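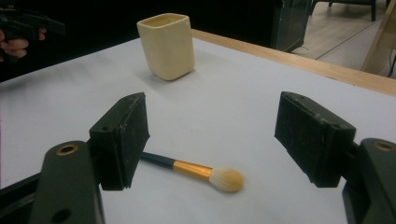 Makeup brush and square cup on the tabletop, gripper jaws open.

Can a two-finger gripper put makeup brushes away in a cup yet?

Posted by Skitard
Wednesday, December 16, 2020

I am trying to work out whether brush tidying is a realistic chore for a small arm at home. The job is easy to state. A brush lies flat on a table, a ceramic cup stands nearby, and the brush has to end up in the cup, handle down, bristles up. A person does it without looking.

The arm I have access to is a Kistivora with a parallel gripper. It opens wide enough for either the brush or the cup. In June I ran 33 attempts with a scripted pick, brush position typed in by hand. Picking was mostly fine. Insertion was not. The usual failures were the handle tip landing on the rim, or the brush rotating in the jaws when the tip touched something.

Two things I would like to know. Is this a control problem that a better script will fix, or do I need a learned policy? And where should the jaws close: on the handle, on the metal ferrule, or on the bristles? I would like to avoid buying a wrist force sensor.

Jirell

Grip point first. Stay off the bristles. They compress, so the jaws close further than expected and the brush hangs at whatever angle it likes. The ferrule is stiff but on most brushes it is tapered and polished, so flat jaws touch it along a short line and the brush pivots there. That sounds like your rotation failure. Take the handle, a little behind the ferrule, with thin rubber on both jaws. Cut a shallow V-groove in one jaw if you can live with it.

Then the reorientation. The brush starts horizontal and has to finish vertical. If you pick from straight above, the wrist has to turn a full quarter circle before insertion, and with a short arm you may run out of joint range over the cup. Check this on paper before you blame the script. Moving the cup farther from the base fixed it on my bench, and so did rotating the brush so that the tail pointed away from the arm.

For the insertion, do not aim for the center with the handle dead vertical. Tilt it a few degrees, bring the tip in over the near side of the rim, lower it until it is inside, then straighten. The inner wall does the guiding. A square cup is slightly worse than a round one here because the usable width depends on which way it is turned. Line your approach up with the diagonal.

You do not need the force sensor. Motor current is good enough to detect that the tip has hit the rim. On contact, back off, shift over 2 mm, and try again.

As for script or learned policy: with one brush, one cup and known positions, use a script. It will do the job all day. It will also stop working the first time the brush is left somewhere else.

Sýkora

I agree with the above on grip, less so on the last part. The chore as people mean it is never one brush in a known place. It is nine brushes of different lengths, some crossed over each other, and a cup that already has things in it. A script does not survive that.

We trained a small policy on 1,233 demonstrations recorded with a hand-held gripper, so that the jaws used for teaching matched the ones on the arm. It handles brushes at odd angles well. It is still poor at a crowded cup, and it has trouble with glossy dark handles under overhead light - the highlight moves as the camera moves and the handle edge gets lost. A plain matte table cover helps. Soft side light helps more.

It is also slow. Each brush takes far longer than a person would need. If the purpose is a tidy table, use your hand. If the purpose is learning how insertion works, this is a good task and the parts are cheap.

Kistivora user, no account

mine just knocks the cup over. put a weight in the bottom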